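Progress report, August
Evaluation of the Clomel two-arm bench kit
Prepared for Hajdu, program office

Status: on schedule. The kit under review is the Clomel tabletop package with Prasta control software, offered as a complete station for small-object handling. Assembly and calibration are finished. Of the 3000 runs in the work plan, 646 have been logged and checked.

Mechanical fit has been acceptable. Both base plates held position through the first 280 runs without retightening. Gripper pads show light wear – spares are included in the price.
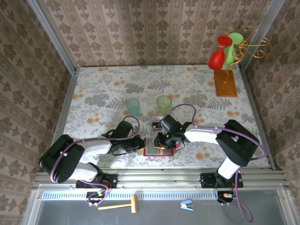
Cable routing remains the main open item. The supplier's drawing calls for a service loop at each gripper, and we judge the present slack too generous for work with upright objects. The purple cable stands in a tall loop over the right gripper, and drinking glasses are among the items set on the table behind the arms. Fuseleck has quoted a clip set that would hold the cable closer to the forearm. We recommend buying one set for trial before the next block of runs.

Software: Prasta loses its saved home position after a power cut. The vendor has confirmed the fault and promised a patch. Until then, operators re-home both arms at each start, a delay of up to 60 seconds.

Next period: install clips, repeat calibration, resume runs with printed table covers. No change to budget requested.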